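Hello again from the north end of the rehearsal basement!

So much has happened since the last newsletter that I've been putting off writing it, which of course only made the pile bigger. The short version: the second album has a name, it has eleven tunes (well, ten and a half), and I am more excited about it than I've been about anything since I first got my hands on a nyckelharpa.

The name is Jostari. It's a word my grandmother used for the kind of person who can't sit still at the dinner table, and once it had been said out loud in the studio there was no going back. Most of the tunes are quick ones, so it fits. There's one slow waltz in the middle, "Leaving Grirkby," and I've played it for enough people in enough kitchens now to know that it has to stay exactly as it is — no drums, no extra fiddle, just the one instrument and a bit of room noise.

Folke Hedlund is back on guitar and octave mandolin, hooray! We did four long evenings together in March and he came in with a whole new tuning for the title track that made me rewrite my part from scratch (I grumbled, then I loved it). We usually get going at 7 p.m. and tell ourselves we'll stop at ten. We don't stop at ten. The fastest polska is now sitting at 152 on the metronome, up from something much more sensible, and my left hand has opinions about that.

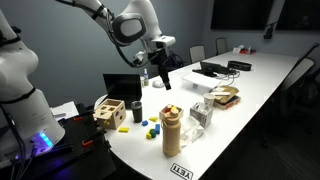 The long white table, with paper and something pen-like close by.

Mixing starts next month with the good people at Pramel, who did such a lovely job on the last EP. They want everything labeled and in order before the first session, so I've been going through takes with headphones on and a notebook beside me, writing things like "take 6, nice ending, squeaky chair." There are 24 takes of one tune. I'm not proud of it, but number 19 is a beauty.

Now for the part where I get to say thank you. The preorder page has reached $2,175, and that covers the mastering in full! I kept refreshing it over breakfast like a kid. The plan is to press up to 200 CDs in cardboard sleeves, and everyone who has already ordered gets the tune book too, with all the melodies written out plus chords for the ones where Folke and I could agree on the chords.

We're also playing a small release show at the old schoolhouse in Åberg once the discs are in hand. It's a tiny room with a great wooden floor, so bring shoes you can dance in. There will be a jam afterward, all instruments welcome, and beginners very much included — we'll start with slow tunes and repeat them plenty.

If you'd like the sheet music for "Leaving Grirkby" ahead of time, just reply to this email and I'll send it over. It's in D minor and sits nicely on fiddle, flute or accordion.

Back to the headphones now. Three more tunes to label before supper!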